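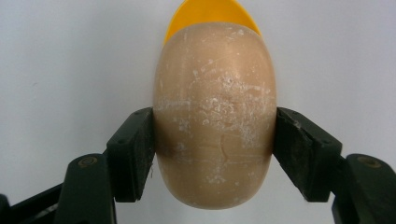 WASHROOM AND HANDWASH POINTS - walk-round checklist with comments

Site: Stekent, Tridport building, room 2 and handbasins
Date: 2018-01-26
Done by: Sayaka Sugiyama
Form 149, old version, new one not printed yet

1. Bar soap
Result: REPLACE
Tan bar has white powdery residue over the face, worst towards the top right. Fine dark crack low down near the middle. Scratches too. Wouldn't put it out for visitors. Bin it or cut up for the cleaning cupboard, don't mind which. Order no. 559 is for new bars, Wada has them in the same tan colour.

2. Soap dishes
Result: CHECK AGAIN
Any dish without drain holes goes. Rinse the rest, hot water, no scourers (they scratch and then the scum sticks in the scratches). Stand upside down on the rack overnight. Pls do not stack them.

3. Liquid soap pumps
Result: OK
Both basins topped up. Left pump stiff, still works. Nilloretti refills are in the hall cupboard, bottom shelf, behind the paper towels.

4. Paper towels
Result: OK for now
One sleeve left over. Enough til Tuesday if no one uses them for spills. There's a mop for spills.

5. Taps and hot water
Result: FAIL, left basin
Hot tap drips. Has done since August. Reported twice, job no. 74, no reply. Right basin fine. Didn't measure temp, thermometer has walked off again.

6. Table, small items
Result: OK with comment
White paper is down over most of the table, good, keep doing that. Change the sheet as soon as it's marked or torn. Pale wood along the far side isn't covered, so wipe that strip by hand, damp cloth, then a dry one.
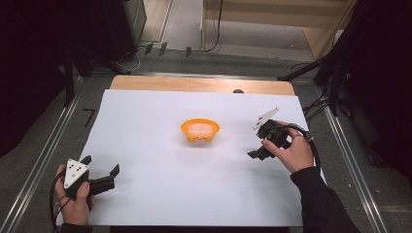 Same goes for the little orange bowl, the one with the scalloped rim and the feet. Thin plastic so not in the dishwasher, it'll warp. Wash in the sink, get a soft brush into the scallops, dry it properly underneath before it goes back on clean paper. No wet soap left sitting in it please.

7. Floor
Result: OK with comment
Grey carpet. Vaccum round the rails both sides. Leave the handwritten 7 on the floor alone, no solvent on it. Black cables at the back want tying up, trip risk if anyone cuts through that way with a bucket.

8. Cleaning cupboard
Result: FAIL
Gloves all size small. Bleach stored above eye level, moved it down myself. Label gone off the blue spray bottle so I tipped it out. Re-label before refilling.

TO DO
- new bars out, old one gone
- chase job 74 AGAIN
- gloves, medium and large
- cable ties for the back
- thermometer, if whoever has it could put it back on the hook

Next walk-round same list. Initial each line as you go, not all at the end.
S.S.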